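Notebook – June, timing and results bench

Coffee first, then the chip mats. Dorian Deschamps left me a note saying the finish mat dropped tags again at the club open, and since the Brekimard Games bring in teams from all over next time, I'd like this fixed before anyone has to run a 4x400 on our gear.

1. Rerunning the finish line

I laid the mat out in the hallway and walked the tags over it in bunches, the way a pack of 1500 runners comes in. 120 crossings in total. The old Plurkum reader caught all of them at a walk and missed 7 at a jog (grr). Every miss was a tag on the inside ankle, so I'm fairly sure it's the angle and nothing to do with the firmware. Dorian thinks it's the firmware. We have a soda riding on it.

Tried the antenna cable from the Nasution kit as well. No change, except now I've got two cables that look the same and only one of them labeled. Put tape on the other one, please, if you find it before I do.

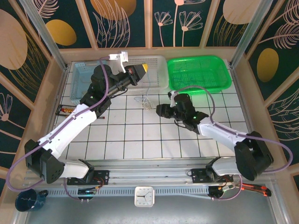

2. Start lists and the names problem

Okay, this one ate my whole afternoon. The delegations send their entries however they like, and the import sheet wants family name first. Half of them do it the other way around, and a few put the country in the name box! I ended up with 61 entries flagged, went through them by hand, and fixed everything except the Brando relay team, who entered one runner twice with two different birth years. Wrote to their team manager and got an auto-reply.

Accents are still a mess on the scoreboard, by the way. They come through fine in the results file and then turn into little boxes on the big display. I really want this one done properly – if someone flies halfway across the world to throw a discus, we can spell their name right. Next thing to try is saving the list in the other text format before it goes to the board. Dorian has the display password, I don't.

3. Bib order

Asked for 21 spares on top of the main order, blank, with pins. Last time we ran out by lunch and somebody ran the 800 with a number drawn on in marker, and it washed off in the rain around the second bend. Proof should land in the shared inbox. Check the sevens on it, they came back looking like ones before.

4. Left over

Jog test again with the mat turned sideways and the tags on the outside ankle only. Battery for the backup clock is on the charger, leave it there overnight. Still need to ask which lane the photo finish operator wants kept clear for the tripod – I keep forgetting and he keeps being nice about it.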